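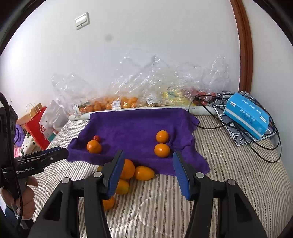
Zikis: progress report for Vilta
From: Keir Urquhart
To: Finlay Lennox
1/28/26

Hi Finlay,

You asked for something shorter than last time and with fewer acronyms, so I'm going to try to manage at least one of those. I've kept to what changed since the fall report: how we collect two-handed demonstrations, what happened when we fixed the left-hand/right-hand problem, and what we'd like to do with the rest of the money. The spend sheet went to your office separately and nothing in it should surprise you.

Where we are

Homes first, as that was your first question last time. We said 20 homes by the end of the grant and we've finished 10. I know that's half, and I know we're past half of the calendar, but I'm much less worried than I was in the fall. The early homes were slow mostly through our own fault (we kept changing the setup between visits, so every home had its own little set of problems), and we've frozen the setup now. No more changes until we're done! I have it written on the whiteboard in the Jundedgate office and I've been told off for breaking it only once.

The basic recipe is the same as in the proposal. A person holds a gripper tool in each hand and does household jobs with them: moving fruit onto a cloth, bringing the cloth's corners together, taking things out of a bag, straightening a pile. Each tool has a wide camera on it, looking out past the fingertips. We train on what the cameras saw and how the tools moved, then run the result on the two-armed robot here in Jundedgate, which has the same kind of fingers.

We've been working on beds a lot this period. I like them a great deal more than tables for this. A bed gives a little when you press on it, a round fruit will roll into a dip if you nudge it the wrong way, and the bedding has wrinkles and stripes and stitching that make a mess of any method that secretly counted on a flat, plain surface. Ours was secretly counting on a flat, plain surface. More on that in a minute.

The left-hand/right-hand problem

You'll remember the complaint from the fall report: each hand on its own was pretty good, and the two together were awful. The robot would reach for a piece of fruit with one hand just fine. Ask it to hold one side of a cloth while the other hand came over and set something down on it, and the hands would drift until one was working in the right place and the other was off by about the width of an orange. If you saw the clip I sent of it very gently closing its fingers on nothing, that was the drift.

The cause was boring. Each tool works out its own path through the room from its own camera, starting from wherever it was when we hit record. So we had two very nice paths and only a shaky idea of how one sat next to the other. We'd been lining them up once, at the start of each recording, by resting both tools in a little dock. That's good for the first few seconds. Then small errors creep in on each side, and they don't creep in the same direction, and by the time the person gets to the interesting part (which is always near the end) the hands don't agree anymore.

What we do now is let the hands look at each other. The cameras are wide enough that one tool wanders into the other's view all the time, usually poking in from the side with a finger and a bit of the body showing. We used to treat that as a nuisance. We even had a step that painted the other tool out of the video so it wouldn't distract the learner, and I'm a bit embarrassed by how long I spent on that step. We threw it away. Instead, whenever one tool can see a decent chunk of the other, we estimate where that other tool is from its shape, and use that to pull the two paths back into agreement. Between sightings the paths run on their own as before. It's the sort of correction you make walking next to someone in the dark, putting a hand out every so often.

There are a few details I fussed over, and I'll put them down in case your technical reader wants them.

We only trust a sighting when we can see the finger and some of the body behind it. A fingertip alone gives you the direction nicely and the distance badly, and distance was what we were most in need of.

The very outside of a wide view is the least reliable part of it, and naturally that's where the other hand likes to turn up. We redid the lens calibration with a lot more attention to the outer ring. Dull job, took ages, made more difference than any clever thing we tried.

The operator's own hand hides part of the tool, and so do cables. We had been matching against a clean model with no hand on it. We now mask the grip area completely and match only on what sticks out past the fingers of the person holding it.

When there's no sighting for a long stretch we mark that stretch as unsure and the learner gives it less weight. I wanted to throw those stretches out. I was talked out of it, correctly, as they're often the parts where the hands are far apart and the exact spacing doesn't matter much anyway.

What it did to the results

We picked one task to test on before running anything else, which I'm glad about, as I'd have been tempted to go shopping for the best one afterwards. The task is cloth and fruit. There's a cloth laid out on a made bed, with some fruit on it and some off it. The robot has to hold the cloth steady near a corner with one hand, bring a loose piece of fruit onto it with the other, and let go of both without dragging anything. We give it one attempt per layout and a person who isn't me says whether it worked.

With the old alignment it managed 2 out of 20. With the hands looking at each other it managed 12 out of 20. Same recordings, same training, same robot, same bedding, and the only change was how the two paths were lined up.

I was very happy with that for an evening! Then I watched the failures again, and I want to be straight with you about them. A good share were cloth trouble. The robot pinches what it thinks is a corner and has hold of a fold, so when it lifts off, the fold comes with it and the fruit goes rolling. That's got nothing to do with alignment and our fix won't touch it. A couple more were round fruit squirting out from between the pads when the hand came down slightly to one side. And there were some where I can't say what went wrong. It just stopped and hovered. We've logged those and I keep going back to them.

I should also say this is one task and one robot. I'd bet the gain holds up on other jobs where the hands work close together, and I'd bet it's small or zero on jobs where they don't. We haven't tested either, so please don't quote the number as if it covers everything.

Flat, plain surfaces

Back to the bedding. Our path estimate for each tool picks out patches in the view and follows them. Narrow stripes running the same way are nasty for that, as one bit of stripe looks just like the next bit along. On striped sheets the path would slip along the stripes and then jump back. We noticed it only once the hands were checking on each other, when the two started to disagree in a suspiciously tidy direction. So that was a bonus from the new method: it tells on the old one.

The fix so far is pretty plain. We lean more on things away from the sheet (whatever is sitting along the wall, bags, a door frame, a light switch) and less on the sheet. Clear plastic packaging is a pain here too. The bright spots on it slide around as the camera moves, and a tracker will happily follow a reflection. We now throw out patches that move in ways nothing solid could. It helps. It's not solved, and in one home at Cheetham with a lot of shiny things around I'd call the recordings usable and no better.

What we asked of people

Operators get tired. The tools aren't heavy, but holding both out in front of you over a low bed gets to your lower back. We've cut each stint to 12 minutes with a proper break after, and the recordings from the end of a stint look much more like the ones from the start. I wish we'd done it from the first home.

We've also stopped telling people how to do the task. The first set of instructions had a fixed order, and everyone followed it, and the robot learned the order beautifully and fell apart if a piece of fruit was already on the cloth. Now we say what the end should look like and leave the room messy.

What's next

The remaining homes come first, with the frozen setup. Cheetham has offered us more places than we need, so finding them isn't the hard part.

Second, corners and folds. I'd like to add recordings that are nothing but people finding the edge of a rumpled cloth and getting hold of it. It's cheap to do at the end of a visit when everything is already out.

Third, the other two tasks from the proposal, tested the same way, one attempt per layout. I'd expect to have those to you in March.

One thing I need from you: the proposal says we'll release the recordings as they are, and I'd like to hold back any stretch where a label or a letter in someone's home can be read. It means a slightly smaller release. Could you let me know if Vilta is okay with that, or if it needs a formal change? I'd rather get it settled before we do the next batch of homes, as it affects the consent form.

The alignment code is in the shared folder with a readme that I've tried to make readable. If your technical reader gets stuck on the masking part, tell them to call me, it's the least finished bit.

Thanks as ever,
Keir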